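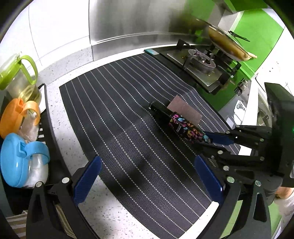
Ticket: Open day demo, Verkamden kitchen
Product: Lorkik hand-held gripper, two units
Status: Resolved, one item open

Wednesday, 09:00. Right-hand unit stopped recording jaw width during set-up. The left-hand unit on the same hub was fine. Swapped the two cables and the fault stayed with the right-hand unit, so the cable and the port are ruled out.

09:40. Checked the log in Han. Jaw width reads 105 at full opening, then holds that value for 3 seconds after the jaws close. No error is raised. Restarted Han, no change.

10:15. Rolled the unit back to the previous firmware and ran calibration again. Needs 6 full open and close cycles – it fails without a message if the jaws are stopped short.

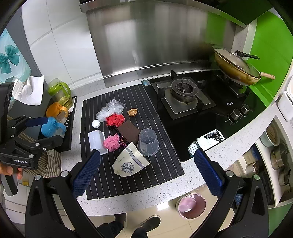 10:50. Test picks after calibration gave a clean trace on both units. Light, crumpled items still give a noisy reading at low force. Same result on left and right, so logged separately and not part of this fault.

13:30. Visitors' session started. Limited the log to 900 seconds per run as a precaution. Right-hand unit held calibration throughout.

16:20. Files copied to Truten and checked. No gaps in jaw width on either unit.

Open: calibration should report a short cycle. Passed to firmware. Do not update the right-hand unit until they reply.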